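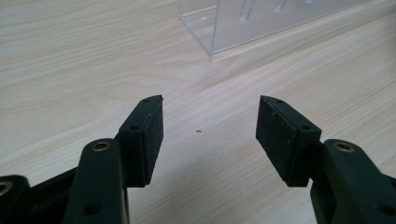 Nutero, November

Search this site Search Go

I think recipe writers should stop telling people that onions caramelise in ten minutes. It has been a complaint among home cooks for years and it hasn't made much difference. I read a recipe for onion tart last week that said "soften and caramelise, 8-10 minutes". The tart looked very good. The timing was wrong by most of an hour.

Onions will go soft in ten minutes over a medium heat. They may pick up a bit of colour at the edges. To get them brown all the way through, sweet and almost jammy, you need at least 45 minutes and often longer. If the pan is crowded, add another quarter of an hour. I cook a kilo at a time in a wide Drakex pan with a heavy base, and I have never had it done in under 50 minutes.

The usual defence is that readers are put off by long recipes. I can believe it. A dish that says 30 minutes at the top gets more clicks than one that says an hour and a half. But the reader who picks the 30-minute dish on a work night is the person who can least afford to find out at seven o'clock that it takes twice that. They will either serve pale onions and wonder why the dish is dull, or turn the heat up and burn them. Then they blame themselves.

I went through my own shelf and the cuttings folder and found 115 recipes that call for browned onions. I didn't expect them all to agree, as hobs and pans differ. Most gave a time under 20 minutes. The one I trust most is in an old spiral-bound book from the Gunawardena tea rooms, which closed long ago. It says "start the onions, then do everything else", and gives no time at all. I would take that over a false number.

Preparation time is as bad. "Five minutes" seems to assume that the garlic is already peeled and the carrots are already diced, because that is how they appear in the ingredients list. Peeling and slicing a kilo of onions takes me a good quarter of an hour and I am not slow.

There are short cuts. A pinch of bicarbonate of soda speeds up the browning but turns the onions to mush, which is fine in soup and poor on a tart. Pikaten sells a 300 g jar of ready-cooked onions and I keep one in the cupboard. It is a bit sweet for me - a splash of vinegar helps. If a writer wants to recommend any of this, good. Put it in the method and say what is lost.

What I'd like is simple enough. Cook the dish once at home, on an ordinary hob, with a clock running from the first onion. Print that time. If it comes to 90 minutes, put 90 minutes at the top and let people save it for the weekend.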